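Spent Wednesday afternoon at the Clusia open day and my feet are killing me, but oh my gosh, what a fun place. Thread!

First stop was Mavuddale, their wire handling cell. Nii Yakubu ran the demo and took questions from 17 of us squished behind a rope, me at the front with my elbows out – sorry, everybody.

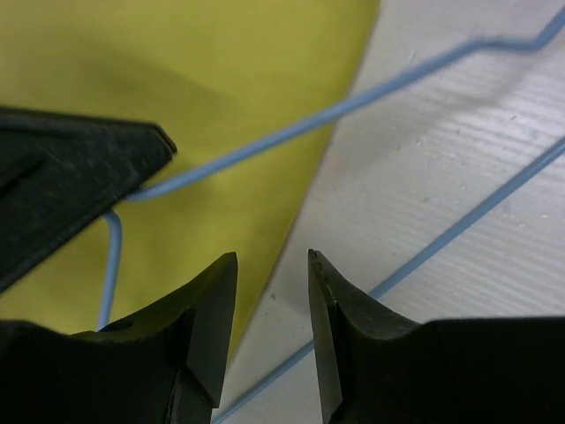 Wire is such a pain to automate! Nii says a rigid part stays where you put it, but a wire keeps every bend it ever got and you have to plan around that. Look at the two light blue ones, one straight as a ruler and the other all zigzag, and those chunky black fingers have to cope with both.

I asked how many practice grabs they log in a day. 325 on a good one, and he made a face about the bad ones.

Radoslava Jurčo did the safety talk after that (16 slides, she flew through them) and then there was coffee and a very good lemon cake.

They're doing another one in June. Etornam, you're coming with me, I already put your name down.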